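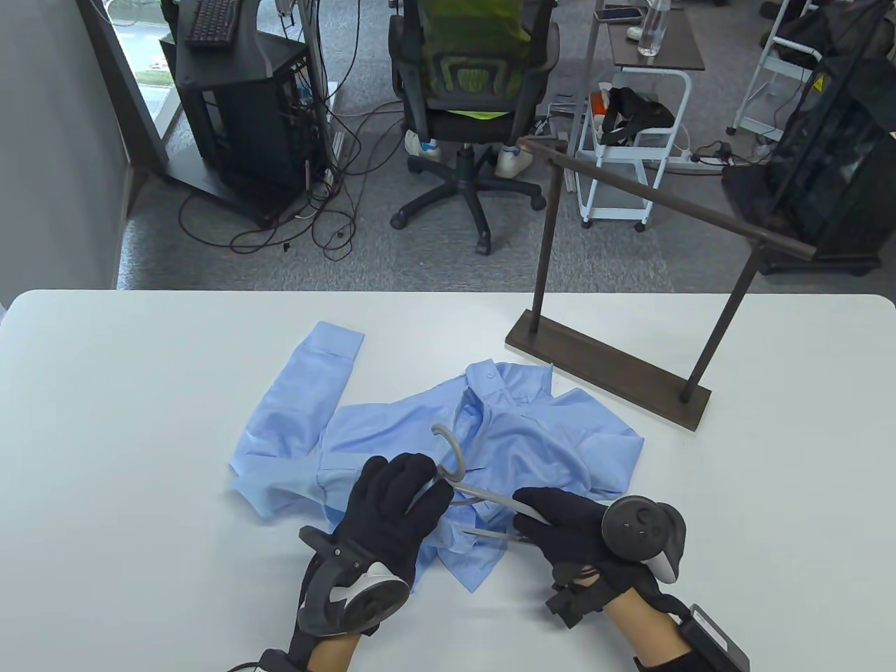
How long does it take to get an old trainer ready for one flying day? At Istesley this year it took us from January until the evening before the gates opened, and we still had a cowling fastener to find at breakfast.

I slept badly and was up at 5. Porridge, flask, boots. It was grey over the hills when I set out and I thought the morning slot would be lost, but by the time I reached the airfield road there was a bright strip under the cloud and the windsock was hardly moving.

Huệ Đào had got there before me and had the hangar doors open. She had already drained the fuel sumps and written it up. I did the walkround with her, she reading from the card and me touching each item, which we started doing last season after I missed a control lock. Elevator hinges good. Tailwheel spring good. Port tyre a bit worn on the inner shoulder but it will see out the summer. The missing fastener was in my own jacket pocket, where I must have put it when the light went last night. I fitted it and didn't say much.

The engine has now done 138 hours since overhaul. Oil use is steady. We had the magneto off twice over the spring, once for the points and once because I didn't believe the first result. Weteck rebuilt it in the end and sent it back with a new drive coupling, and the bill was fair. The drop on the left mag this morning was within limits and the same as the last three runs, so I have stopped worrying about it.

Pilots' briefing in the old fire section building. Too many people and not enough chairs. The display director went through the crowd line, the line for the aerobatic types, the avoid over the pig farm and the village, and what to do if the radio went. Cloud base was given as workable for the flat display and not for the full one. Nobody argued. The Hurkix team asked if their pair could swap with us so that they could get home to another booking, and I agreed, which moved us to just after lunch.

That left a long wait. I walked the flight line while the public were still thin. There was a liaison aeroplane I hadn't seen since it was in boxes, and the man who owns it let me look in at the wiring. Very tidy. He has kept the original switch panel and hidden a modern radio behind the map case. I would like to do the same with ours, but it would mean moving the fire bottle and I'm not sure where it would go.

Bought a bacon roll. Bought a second-hand copy of a maintenance manual for an engine we don't own, because it was cheap and the carburettor is a close relative of ours. Đức Bạch found me there. He had come up on the early train with his nephew and they had been at the fence since opening. He flew in the back with me two summers ago and has asked sensible questions ever since. Today he wanted to know why we carry less fuel than the tanks hold. I told him it's weight, mostly, and that the aeroplane climbs noticeably better with half tanks on a warm day. The nephew wanted to know if it had guns. It never did.

Strapped in with time in hand. It started on the second blade. Taxied out behind a two-seater whose pilot was weaving so much to see ahead that I kept well back. Held for an arrival, did the run-up, everything where it should be. Cleared on to 336 degrees straight after take-off to keep clear of the car park, then a left turn back towards the crowd line.

The display itself was what we had practised, less the two vertical figures. First pass at 105 knots, which is slower than I like for the noise of it but gives people with cameras a chance. Topside pass, then the reversal, then the slow one with flap. I was a little wide coming out of the reversal because the wind had picked up from the south and I hadn't allowed enough for it. I corrected on the next one. From the ground I am told it didn't show, but Huệ films every slot and I expect it will.

Landing was ordinary. One small skip, then down. I stayed on the rudder right to the end of the roll because the grass has a hump near the second marker which has caught people before, including me.

Post-flight found a weep of oil at the rear rocker cover. It's wiped off and marked with a bit of tape so we can see how far it gets by next time. The gasket is probably due. I have one in the box at home, I think on the shelf with the plugs.

The rest of the afternoon I could just watch. The Hurkix pair had gone by then but their morning slot was spoken of well. The last item was the big radial transport called Âu, which came over from the coast and did three passes without landing. It's a fine noise. A good many of the older visitors had stayed for it and stood up from their chairs when it came by, and one woman next to me said her father had loaded them. I would have liked to ask where, but she was busy with her binoculars.

More than 5 people asked about joining the group, by Huệ's tally at the stall. We will be lucky if one of them comes to a working evening. Still, the last good one we got was from a stall, and he now does all our fabric repairs.

Put her to bed by half past six. Chocks, covers, pitot sock, battery off, drip tray under the nose. Signed the log. Huệ locked up as I had the longer drive.

Home before dark. Tea was beans. To do: rocker gasket, ring Weteck about a spare coupling, look at that port tyre again, write to the director to say thanks for the swap being sorted so quickly, and find out if the pig farmer minded.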